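Workshop notebook, Tramham gym, May, 10 a.m. start

Upholstery round today with Duyên Đào. I'd been looking forward to this one! The preacher curl bench gets more elbows on it than anything else in the building and I want a routine for it we can all follow. Mix for the vinyl is the usual weak one, 10 ml of soap in a 700 ml spray bottle topped up with plain water. Spray the tissue, never the pad, then go along the seams and round the ends where the chalky stuff likes to collect. Keep the spray away from the yellow sticker on the red frame by the handlebar, the print on those lifts so easily.

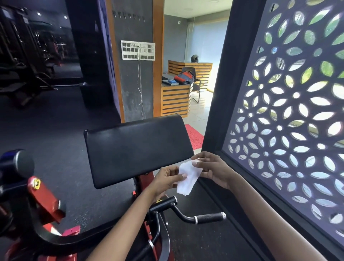 How often should the arm pad get a full wipe?
Twice a day, once before opening and once after the evening crowd, with a quick go over at lunch if it's been busy.

Grips next. A barely damp tissue on the rubber, dry one on the end caps, and they come up lovely. Aleksandra Głowacki swears by a drop of vinegar for chrome (she used it all through the Hullance job) so I'm going to try that on the next round and write down how it goes.

Then down to floor level for the seats and roller bars. Best part of the job, I think, you get to know a machine so much better sitting next to it! Feel along the front edge of the cushion for any give, then get a hand round the roller and try it for play. Scuffs in the vinyl are fine. Splits go on the Drurnel order.

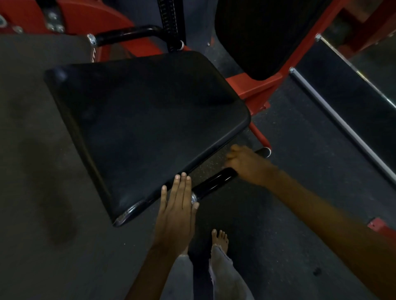

Seat pad and roller bar, seen from the mat. Pale dust marks on the vinyl.

To do: 2 spare end caps, more tissue, ask Duyên where the soft brush went.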